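Greifer neu eingemessen, Simulation nachgezogen

27. Juli 2026

Der Zweifingergreifer an der kleinen Zelle lief zuletzt mit einem Versatz von 0,4 mm in Y. Beim Ablegen auf der Holzplatte fällt das kaum auf, beim Zugreifen auf schmale Teile schon. Der Versatz war nach jedem Referenzieren gleich groß, also kein Spiel im Getriebe. Verdächtig waren damit der Flansch und die Fingeraufnahme.

Ausgebaut habe ich zuerst die Finger. Am linken saß eine der Schrauben nicht mehr auf Moment, die Auflagefläche hatte eine leichte Druckspur. Beide Flächen mit Isopropanol gereinigt, Grat mit dem Ölstein abgezogen, Schrauben neu mit mittelfester Sicherung eingesetzt. Angezogen wird über Kreuz in zwei Stufen, sonst wandert der Finger beim Festziehen nach außen. Der Adapter von Kistby hat keine Passstifte, nur einen Zentrierbund. Die Drehlage muss man deshalb mit dem Anschlagwinkel einstellen und danach prüfen.

Das Schmierintervall steht bei mir auf 2.000 Betriebsstunden. Der Zähler zeigte 740, das alte Fett war sauber und ist dringeblieben. Die letzte Schmierung war im November, damals auch mit neuem Abstreifer.

Nach dem Zusammenbau die übliche Reihenfolge:

Achsen referenzieren, 20 Minuten warmfahren.
Greifer öffnen, Nullpunkt der Fingerposition setzen.
TCP mit der Messspitze anfahren, 13 Orientierungen.
Werkzeugdaten in der Steuerung sichern, alte Datei umbenennen.

Die Ausgleichsrechnung macht Pridis. Der Restfehler lag nach dem ersten Durchgang bei 0,11 mm, nach dem Verwerfen von zwei Ausreißern bei 0,06 mm. Die beiden kamen aus Stellungen nahe der Handachsensingularität, die lasse ich künftig weg.

Dann die Simulation. Das Modell hatte noch die alten Werkzeugdaten, außerdem war die Kollisionshülle der Finger zu großzügig. Mit der alten Hülle meldete der Planer bei flachen Anfahrwinkeln Kontakt, obwohl noch nearly 3 mm Luft waren. Jetzt ist die Hülle je Finger in drei konvexe Körper zerlegt, die Rechenzeit steigt dadurch nur wenig. Den Kamerastandort habe ich dicht an den Greifer gelegt, damit sich die Lage der Finger zum Teil beurteilen lässt. Die Umgebung ist grob gehalten: weißer Hintergrund, Platte mit Holztextur, fertig.

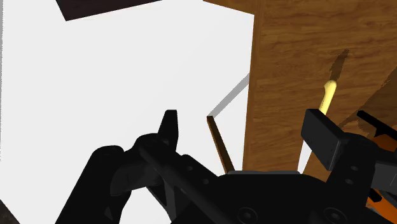 Simulation, Nahansicht: schwarzer Greifer, dahinter das gelbe Teil auf der Holzplatte.

Beim Schatten muss man aufpassen. Er hilft beim Abschätzen der Höhe, hängt aber an der Lichtquelle im Modell und taugt nicht zum Messen. Für den Abstand nehme ich die Ausgabe der Kollisionsprüfung – die Ansicht dient nur der Plausibilität.

Offen ist noch die Kabelführung am Handgelenk. Der Schlauch von Zemthorpe ist für den Biegeradius in A5 zu steif und drückt in Endlage gegen die Schelle. Eine weichere Ausführung ist bestellt. Bis dahin ist A5 softwareseitig um 13 Grad begrenzt, der Eintrag steht in der Achskonfiguration und muss nach dem Umbau wieder raus.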